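Table shaker

A table shaker, also called a caster or dredger, is a small closed container with a perforated top, used to distribute dry seasonings and powders by hand. The term covers salt and pepper shakers as well as larger vessels for flour, icing sugar, cocoa and grated hard cheese. Shakers differ from mills, which break down the contents at the moment of use, and from cellars, which are open dishes served with a spoon or the fingers.

Construction

Most shakers consist of a body and a cap. The body holds the contents and gives the user something to grip; it is commonly cylindrical, although tapered, square and faceted forms are widespread. Glass, ceramic, wood, plastics and stainless steel are all in use. Glass allows the level to be seen. Steel is lighter for a given strength and does not chip, but the contents cannot be identified from the side, and for this reason metal pairs are often told apart by the number of holes in the cap.

The cap is either threaded or held by friction. Threaded caps are less likely to come off in use but can seize when salt collects in the thread. Some ceramic shakers have no removable cap and are filled through an opening in the base, closed with a cork or rubber stopper.
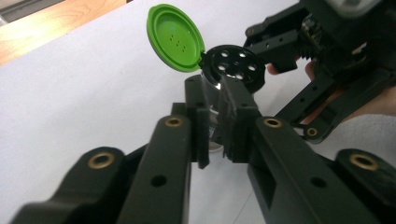
Fanni Antal
Contributing editor, Household Utensils

A common arrangement is a reflective, silver-coloured cylinder with a flat black cap, the holes set in a ring of six about the centre. The ring pattern leaves the middle of the cap solid and spreads the contents over a slightly wider area than a tight cluster would. Single-hole caps give a narrow stream and are usually reserved for fine table salt.

Perforation

Flow depends on the diameter of the holes, their number, and the grain size and moisture of the contents. Holes that are too small for the grain will bridge — the particles lock against each other across the opening — and shaking harder has little effect. Holes that are too large release the contents in lumps. Ground pepper, being irregular in shape, generally needs a wider opening than fine salt.

There is no settled convention on which shaker of a pair should have more holes. In many British households the single-hole vessel is the salt and the multi-hole vessel the pepper, while the opposite practice is usual elsewhere. Catering suppliers often avoid the question by marking the cap with a letter. The Galwood catalogue lists 60 patterns of cap, of which 7 are intended for salt alone.

Caking

Salt takes up moisture from humid air and forms a crust on the underside of the cap. Grains of uncooked rice are a traditional remedy, though small fragments may block the holes. Commercial table salt normally contains an anti-caking agent. A shaker used over a steaming pan will cake sooner than one kept at the table.

Cleaning

The cap should be removed and the holes cleared with a wooden cocktail stick. Both parts are washed in warm water and left until fully dry before refilling. Salt left in prolonged contact with plain steel causes pitting, and plated bodies should not be stored full.

See also: Pepper mill; Salt cellar; Sugar caster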